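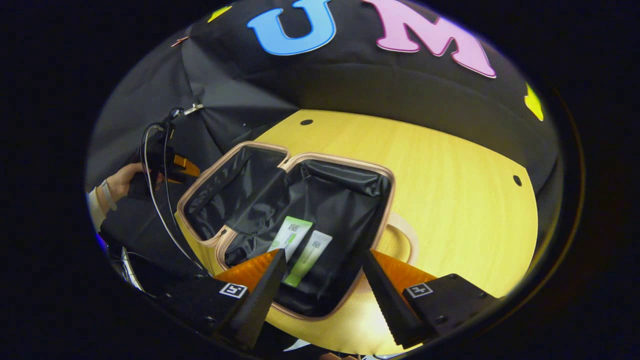 An open toiletry case with two small tubes inside.

Pack less, and pack it where you can see it
By Dong-hyun Myung

Every November I travel to Gralcombe for work, and every time I used to carry a wash bag as heavy as a brick. My opinion has changed. I think a case should open flat into two halves, like a book, and it should hold only what you will use before you come home.

Many people tell me that big bottles are cheaper. This is true in the shop. But last year I threw away 3 bottles which had become too old, and I did not feel rich.

Small tubes have one problem, they hide under each other. So I leave some space between my things, even if the case looks half empty. My wife calls it a waste of a good case. I still prefer to find my toothpaste at six in the morning without switching on the lamp.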